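Two sets of plates and a short shelf

Bloxham - The woman who runs the tableware room at Turton keeps her own dinner plates in a cupboard with no door. She took the door off the first winter she lived in the house and has not put it back.

"I kept hitting my head on it," she said. "Then I got used to seeing what I had."

Turton sells used dishes from a former feed store on the edge of Bloxham. It opened in October with 172 pieces on the shelves, most of them bought from a hotel in Dustthorpe that was changing its dining room. The stock now stands at 287. The owner, who asked that her name be left out because she still works mornings at the school office, does the buying, washing and pricing herself.

Most of what comes in is plain. She likes cream better than white and will pay a little more for it. White plates from different makers look wrong next to each other, she said, while creams can be mixed on one table and few people will notice.

"People bring me one plate and ask if I can match it," she said. "I tell them to stop matching. Get the size right and get the color close. Dinner is on top of it anyway."

She checks each plate the same way. She runs a thumb around the rim for chips, then turns the plate under the window and looks at the glaze for fine gray knife marks. Those can often be cleaned off with a paste and a soft cloth. A crack cannot, and a cracked plate goes in the bin for the mosaic class in Kasham. 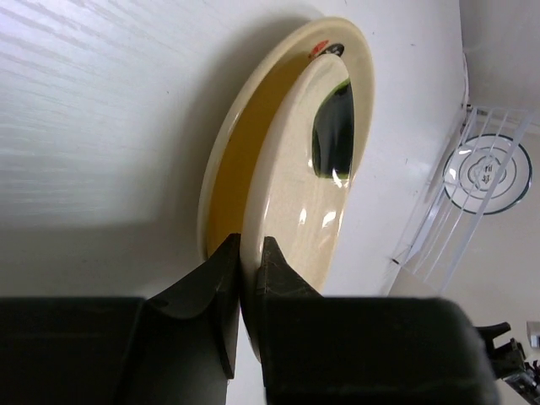
Speckled glazes are the ones she has the most trouble pricing. They hide wear well, and buyers know it, so they ask more questions. She has started taking customers over to the window with the plate so they can tilt it and look for themselves. A glossy surface throws back so much light that a scratch only shows at certain angles.

She also tells them to look at the side and the underside, where a second color often shows up. Mustard and brown are common on the older stoneware she buys. Some customers care about this a great deal - they plan to hang the plates or stand them in a rack - and others never turn them over.

Storage is the subject she gets asked about most. Her advice is to keep stacks low and to stand large plates on edge if the shelf is deep enough. At home she has 2 racks, both meant for baking sheets. The plates she uses every day go in the front one.

"A big stack looks tidy, but you always want the one at the bottom," she said. "So you lift eight plates to get to it, and that's when you chip something."

She does not put felt or paper between everyday plates. She does it for anything with a painted rim, and for plates with a rough foot, which can scratch the one underneath. Coffee filters work fine, she said, and they cost almost nothing.

The next delivery is a mixed lot from a house sale in Kasham. She has seen only the top layer of each crate. There were soup bowls, a gravy boat without its saucer and a few large plates she hopes are cream under the dust.

"I'll know when I wash them," she said.

Turton is open afternoons. Parking is behind the building, next to the old loading dock.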